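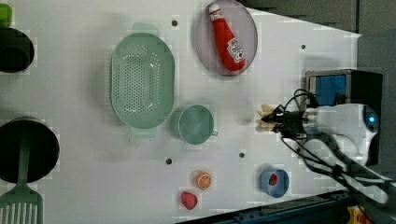 A robot arm at a table of kitchen items and toy food, with a colander, a mug and a ketchup bottle within the work area.

Can a machine clear the table yet?

Opinion
15/08/2018

Every few months a member of our institute forwards a press notice announcing that household robots are close to sale. The notices differ in their details, but the claim is much the same. A machine has loaded a dishwasher, or folded a towel, or put a cup on a shelf, and the reader is invited to suppose that the rest of the housework will follow shortly. It is the view of this institute that the rest will not follow shortly, and that public bodies should plan accordingly.

We do not hold this view out of hostility to the work. The institute has supported trials of automation in catering and light assembly, and several of our member firms have gained from them. On a shop floor where the same part arrives in the same position all day, an arm will place it faster and more evenly than a person, and will go on doing so through the night. Managers who have refused such equipment on principle have in our experience served neither their customers nor their staff.

A kitchen table is another matter. Consider what a person does in putting one to rights after a meal. A mug must be lifted by its handle or its body, and the choice depends on which way it is facing and what stands beside it. A colander is wide and full of holes, and a grip that suits a mug will not suit it. A ketchup bottle lying on its side across a plate must come off before the plate can be moved, and it may roll. A small cup with something in it has to be carried upright or emptied first. A spatula laid across a pan has to be treated as a separate thing from the pan. A child of seven makes these judgements without being told that they are judgements.

In May the institute published the results of its review of chore trials at two sites, Stunia and Sarnora. The review covered 2969 separate attempts at moving a household object from one named place to another. We do not propose to repeat the tables, which members already hold, but one finding deserves wider notice. Performance was good where the object was rigid, stood alone and had been handled by the same machine before. It fell away sharply when two objects touched. Of the 109 attempts in which one item rested on or inside another, almost half ended with a member of staff stepping in.

Supporters of the field reply that these are early figures and that the machines improve each year. Both points are fair. The system tried at Sarnora, known as Nasr, could not tell a plate from its shadow when the work began, and by the end it seldom made that mistake. Yet improvement on a known set of objects should not be read as readiness for a home. A household does not keep a known set of objects. It buys new cups, receives odd presents, leaves a lid off, and moves the chairs.

The use of toy food also calls for comment. It is sensible practice. A plastic strawberry does not bruise, and it can be picked up many times in a day and still be the same strawberry at the end of it. But a real one is soft, varies in size and leaves juice on whatever touches it. Trials with toy food tell us whether a machine can find and hold a small object of a certain shape. They say very little about whether it can be trusted with supper, and buyers should ask which kind of trial lies behind any figure they are shown.

There is, besides, the matter of supervision. The contract for the Stunia work, let under the Iltar programme, required 4 trained staff for every 2 machines. That ratio is proper for research. It would be absurd in a care home, where the case for the machine rests on a shortage of hands. Any authority thinking of purchase should ask how many people must stand near the equipment when it is in use, and should ask for the answer in writing.

We are sometimes told that caution of this kind holds the country back. The institute does not accept the charge. Money spent too early on equipment that cannot do the work is money lost to training and wages, and a failed purchase sours opinion for years afterwards. Several authorities that bought automatic floor cleaners before these were reliable still have them in a store room, and their officers are now slow to consider better ones.

Our recommendation to members is therefore as follows. Support for trials should continue, and should move towards crowded tables and mixed objects, where the difficulty lies. Published results should state whether the items were real or substitute, whether they were touching, and how often a person intervened. No care or housing body should sign a purchase contract for a general household machine on the strength of a demonstration alone. The institute will look at the question again when the next set of trials has been completed, and invites members with results of their own to submit them.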